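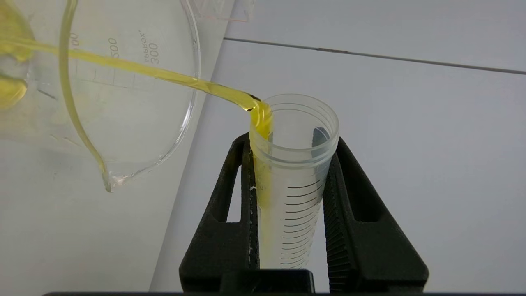
Wrist camera view, oil pour into a graduated cylinder

Skonon Bench Recording Kit

The Skonon kit is a single-arm station for recording lab handling tasks as training examples. It is sold by Makurside as a complete set: arm, two-finger gripper, wrist camera, head camera and recording software. An operator guides the arm through a task, and each run is saved as one episode with both video streams and the joint and gripper readings on the same clock.

Fingers
The standard fingers are black, tapered and slotted, with ribbing on the gripping faces. They hold cylinders, tubes and small beakers. Changing a pair takes two screws. Spare pairs are sold separately.

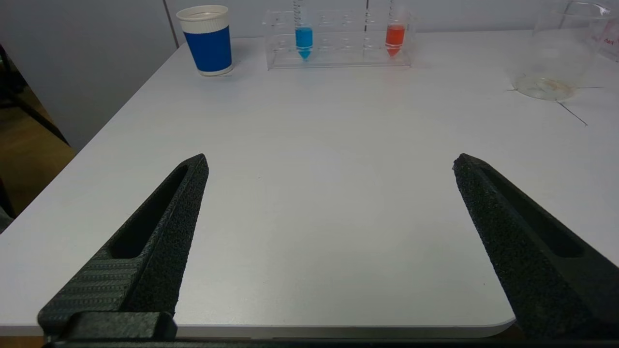 Gripper open over the table, tube rack and paper cup at the back

Recording
Start and stop are on a foot pedal. A failed run can be tagged and kept, or deleted before it is written to disk. Episodes export with task name, operator number and a free text note. The software checks for dropped video at the end of every run and flags the episode if it finds any.

The starter library, Troncoso, is included with the kit. It holds 1,541 episodes across 17 tasks, nearly all of them with liquids. 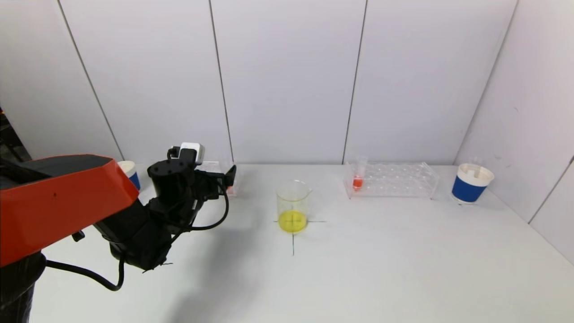 Start positions should be planned before a session begins. A policy trained on one fixed layout tends to fail when the glassware moves a few inches, so we suggest recording at least 100 episodes per task and changing the layout every 7. Marks drawn on the tabletop are enough for this. A black cross under the beaker gives the operator a point to return to, and offsets can be measured from it. Racks and cups can be shifted separately. Write the layout number in the episode note.

Service
Camera calibration and arm checks are covered under the Sustent service plan, which can be added at purchase or later. Glassware, racks and table are not included.

Lead times are quoted with each order.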